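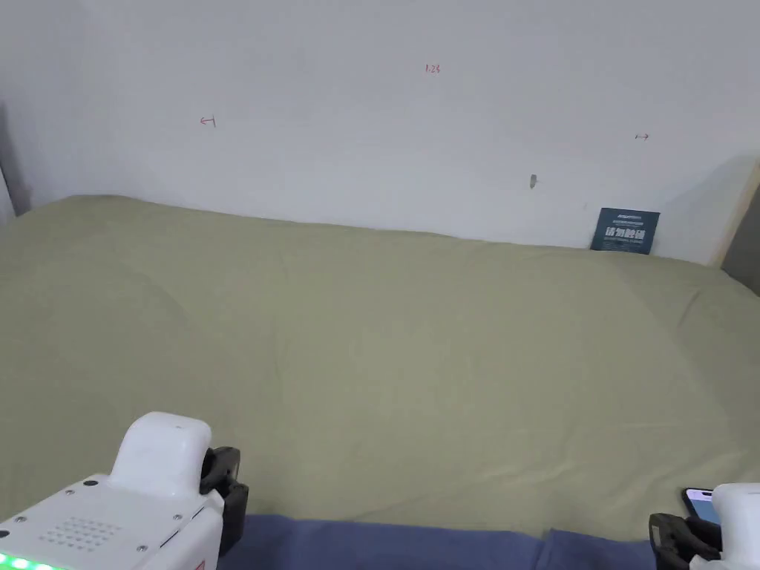 4 min read

Bedding, T-shirts and red ink: a little gallery from the fabric sessions

Hi again! A lot of you asked for pictures after my last post on the Zunside project, so this one is mostly for looking at, with me chattering in between. If you're new, we're trying to teach a two-armed robot to deal with cloth, and the way we teach it is by having people do the job first with a pair of grippers, over and over, on ordinary household stuff. Then the policy (that's the bit of software that decides what the arms do next) gets trained on all of those recordings. We call the method Flerna, mostly since Arnaldo Valente had already named the folder that and everyone was too tired to argue.

The green bed picture up top is my favorite of the set. Big soft cover, plain white wall, a gripper in each bottom corner and a band of dark blue-purple fabric along the front edge between them. I love how calm it looks, because for the software a bed like that is a nightmare. Cloth on cloth! The creases are so shallow that our first model couldn't settle on where one layer ended and the next began, and it would go for a pinch and come up with a fistful of cover. Look on the wall too and you'll find small red marks, a "1.28" and a couple of arrows. And there's a little teal-blue card leaning up against the wall on the right, with big white Chinese characters on it, which I think makes a very handsome bit of decor.

A few words on the numbers before the next one, as I know some of you only come here for those. Up to the end of November we had 1,702 recorded episodes that passed our checks. An episode is one attempt at one piece of clothing, start to finish. We throw out any where the cloth leaves the view for too long, and we keep the clumsy ones, the ones where a sleeve gets dropped and picked up again. Abílio Serrano fought me on that for weeks (he likes clean data, he's a clean data person) and so we did the only fair thing and trained it both ways.

Same amount of training data each time, same network, same test garments. We gave each version 300 trials on the arms. The version that had seen fumbles recovered from a bad grasp far more often than the tidy one, which would mostly just freeze with its fingers in the air, or carry on folding a shirt it wasn't holding anymore. I did a small dance. Abílio bought the coffees, very graciously, and then asked for a rerun with the garments shuffled, so we did that too and the gap was still there. It did get smaller, though! Thick fabrics helped the tidy version a lot, and I want to be upfront about that before somebody at Skasen emails me.

The other thing we changed was the starting state. Our early recordings all began with the garment laid out nicely, sleeves to the sides, like in a store. The robot got very good at that and hopeless at everything else. Now the shirts start out any old way, half crumpled or bunched or with a sleeve tucked under, and the first part of every episode is just working out what you've got.

Which brings me to the blue T-shirt. It's spread loosely over the green, partly crumpled, with a pointed bit sticking out to the right that is either a sleeve or a hem. I've stared at it for ages and I couldn't tell you, so imagine being the network. The right gripper has its black fingers open over the bedding, and behind it all you get a proper lived-in corner, two white washing machines with a heap of black clothing on one and a jar and snack packages on the other. I'm very fond of that clutter. Train on bare rooms and you get a robot that only works in bare rooms, which we learned the slow way with the Arruda set last year.
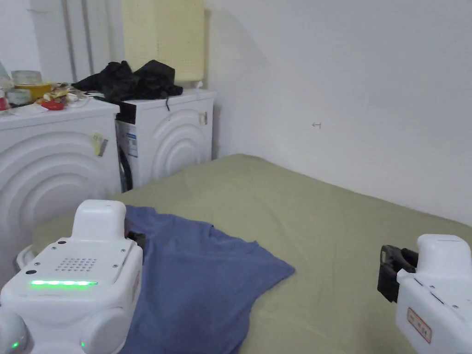

What we're doing next

More shirts, obviously. We'd like to get to long sleeves, which are a different animal, and then towels, which everyone thinks are easy until they have to find a corner. Arnaldo wants to try shortening the recordings to 15 seconds each and stitching the steps together afterward. I'm skeptical, but I was skeptical about the crumpled starts as well, so he gets his turn.

I'm also hoping to put up the plots from the fumble comparison with the shuffled garments included, once I've fixed the axis labels. If you work with fabric and you've got a trick for telling a sleeve from a hem when half the shirt is hidden, please write to me, I'll read every word.

Posted December 2020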